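4. Custody Records and the Timing of Medical Checks

4.1 Background to the records

The analysis in this section draws on the custody registers of the three police districts introduced earlier, Lerham, Tonow and Liem. In each district, an officer who brings a person into a station must open a register entry, record the ground of arrest, and note the time at which the person was first seen by a health worker. The three districts follow the same written rule, which asks that the first check take place before the person is placed in a cell. They differ in how the rule is carried out. Lerham keeps a nurse on site at its central station through the night. Tonow calls a doctor from a shared list. Liem sends detained persons to the district hospital under escort and brings them back when the hospital has signed a release form.

Earlier work on custody deaths has relied mainly on inquest files. Such files are detailed, but they exist only where a death has already taken place, and they say little about ordinary practice. A register entry is thin by comparison. It does, however, exist for every person held, including those released within the hour, and it was written before anyone knew how the detention would end. For the questions asked in this paper we consider that the more important quality.

4.2 Selection of entries

We requested all entries in which the stated ground of arrest was a drug offense. The districts supplied nearly 2,000 entries. We set aside those in which the person was transferred directly to a court or to another force, together with those in which the entry had been opened at one station and closed at another, as the times in such entries were kept by different officers and could not be matched. This left 830 entries for study.

Each entry was read by one of two coders, Araba Darko or King-fai Tam. A set of 200 entries was read by both, working apart. Where the two readings differed, the entry was discussed and a single reading was agreed upon. Most differences concerned the meaning of short remarks in the margin, such as "seen" or "fit," which in Lerham refer to the nurse and in Tonow may refer to the duty sergeant. We treated such remarks as a medical check only when a name or a staff number of a health worker stood beside them.

4.3 What counts as a check

The rule speaks of a "medical check" without stating what it should contain. In practice the registers show several different events under that heading. Some entries record a full examination with pulse, temperature and a list of medicines taken. Others record a conversation at the counter. A further group records only that the person declined to be seen. We kept these apart in coding, and in the present section the word "check" covers the first two. A refusal was coded as a refusal, whatever the form of words, and was not counted toward compliance with the rule.

This choice makes the results less favorable to the districts than their own reports. A district that counts a refusal as a completed check will show few gaps. We do not suggest that refusals are entered in bad faith. A person who has been arrested may have good reason to distrust any question about what he or she has swallowed, and an officer has no power to compel an answer. But a refusal noted at the counter and never followed up leaves the person as unobserved as if no question had been asked, and the risk in drug cases lies mostly in the hours that follow.

4.4 Results by district

In Lerham the first check was usually entered before the cell number, as the rule requires. The exceptions were concentrated at the change of shift, when the outgoing nurse had closed her sheet and the incoming nurse had not yet opened one. Several of these entries carry a later note in a different hand, and in those cases the order of events cannot be fixed with confidence.

In Tonow the cell number came first in a large share of entries. The doctor's arrival was recorded later, and sometimes not until the following morning. The station log shows that calls were made promptly in most of these cases. The delay lay with the list, which had not been revised after two of the doctors on it left the district. Officers who were asked about this in interviews knew of the problem and had, in some stations, written other numbers on a card beside the telephone.

In Liem the pattern was different again. Persons taken to the hospital were seen by a doctor, and the release form was nearly always attached. The difficulty was that the escort required two officers and a vehicle, and on nights when no vehicle was free the person waited in the holding room. The Liem register has no column for this waiting time. It can be worked out only by setting the arrest report beside the hospital form, and for part of the sample the arrest report gives the time of writing, not the time of arrest.

4.5 Observation after the first check

The rule also asks that a person suspected of having taken drugs be observed at regular times through the night. Observation sheets were found for most such persons in Lerham and for a smaller part in Tonow. In both districts many sheets show visits at perfectly even times, written in one pen and in one hand. Sheets of this kind have been questioned in coroners' courts, and we give them little weight. A sheet with uneven times, a change of pen and a remark that the person spoke or turned over is better evidence that somebody went to the cell door.

Liem does not use a separate sheet. Visits are entered in the general station diary, among deliveries, telephone calls and repairs, and must be searched for one by one. We were able to do this for the central station only.

4.6 Property and issued items

Each register has a page for property taken from the person and for items issued by the station. Staff in all three districts regarded this page as routine, and it was filled in more fully than any other. Its value to the present study is indirect. Issued items carry a time, and the time is written by the officer who hands them over at the cell. Where the observation sheet was missing, the entry for a blanket, a meal or a towel was in some cases the only sign that the person had been seen at a given hour.

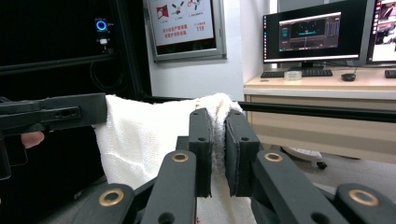 Page last changed: September 5, 2019

Figure 3. White towel with a frayed, slightly beige edge.

We used issue times as a lower bound. An issue entry shows that an officer was at the cell, but it does not show that the officer looked for signs of illness, and it was never coded as an observation. When issue times are placed beside the even-numbered visits on the observation sheets, the two often disagree. In several Tonow entries a meal is issued at a time when the sheet places the same officer at another cell. We report these cases without drawing a conclusion about any one officer, as the station clocks were not checked against each other.

4.7 Limits of the data

Three limits should be kept in mind. First, the entries cover drug arrests alone, and nothing in this section should be read as a finding about persons held on other grounds. Second, the registers were supplied by the districts themselves, through the Arkness records office, and we had no means of learning whether any volume had been withheld. The page numbers run without a break in Lerham and Liem. In Tonow one volume begins at a page number that does not follow from the one before it, and the office was unable to account for the difference.

Third, the hand in which an entry is written was judged by the coders and not by a trained document examiner. Where a finding depends on that judgment, we say so. The interviews with station staff, which bear on the reasons for delay and on the use of the doctor list in Tonow, are reported in Section 5.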